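Minutes, equipment planning meeting, Flultach workshop, 8/17/20
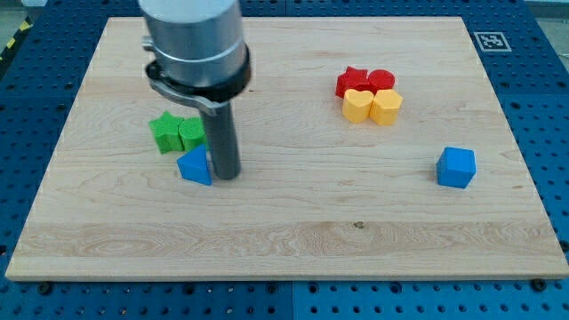
*Coloured blocks and the rod finger on the wooden board, blue table.*

**1. Minutes of the last meeting**

Accepted with one correction: the offer of Riedl is without transport.

**2. Second work table**

We discussed if a second perforated table should be bought this year. The Voline project will need one cell for sorting and one for pushing tasks, and at present every change of task means that the board must be unscrewed. Two offers were received:

- Riedl: 3877 euros, table in separate panels, delivery in October
- Kurine: lower price, but the hole grid is not the same as ours, so the present boards would not fit

Decided: to order from Riedl. The transport is to be asked again in writing before the order is sent.

**3. Finger and blocks**

The single rod finger stays for the pushing tasks. A spare one costs 114 euros and it was agreed to buy it. For the blocks, a further set of 37 pieces was proposed, in the same colours as now. The meeting wished to have more cubes and fewer stars. The supplier will be asked if a mixed set is possible.

**4. Budget**

After the table and the spare finger, 900 euros remain for small parts. The new blocks and printed markers are to be paid from this sum. New boards are not included and will be discussed when the table has arrived.

**5. Other matters**

The floor plan for the second cell is still missing. It must show the hazard striping and the place of the control cabinet.

Next meeting: in October, after the delivery.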